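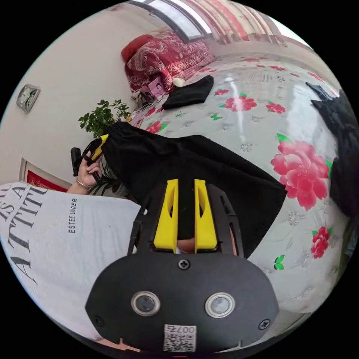

Feven Wolde
Product editor, household and bedding, Indham

Jotholm Split Duvet Set for Couples

The Jotholm is a pair of single-width duvets sold as one item for a shared double or king-size bed. Each half is chosen separately, so one partner can sleep under a summer weight and the other under a winter weight. The halves can be used apart or joined along the centre by a row of flat poppers.

Construction

Both halves have a cotton cover and a hollow-fibre filling, stitched in boxes to limit movement of the fill. Every half measures 152 cm across, wider than half a king-size bed, and the extra width gives an overhang at the side and an overlap in the middle. The overlap is 20 cm when the poppers are closed. It covers the centre gap, where a joined pair would otherwise let in cold air when one sleeper turns over.

Weights

Light, medium and warm. Any two may be combined, including two of the same. The most common order is light with warm. Fill weight is printed on the corner label of each half, with a blue tab for light, grey for medium and red for warm. The tabs can be felt in the dark.

Care

Machine wash at 40 degrees, one half at a time. Open all poppers before washing. Tumble dry on low and shake out twice during the cycle. Do not iron the popper strip. The joined set will not fit a domestic drum.

Covers

Standard single covers are too narrow. The Kutwood cover is cut to size and has openings for the poppers, and is sold singly, so the two sides need not match. Colours are white, slate, moss and a narrow stripe.

Notes from use

Kyung-hwa Kwak and her husband tested a light and warm pair from October until spring. They kept the poppers closed for the first month and open after that, as he gets up at five and she does not. She reports no loss of loft in either half. The red tab frayed slightly and has since been changed to a bound edge.

Ordering

Item 473, set of two halves. Covers not included. Single replacement halves can be ordered under the same number – state the weight and which side the poppers are on, left or right, as seen from the foot of the bed. Orders placed before 23rd June are sent with the older frayed-edge tab unless a bound one is requested.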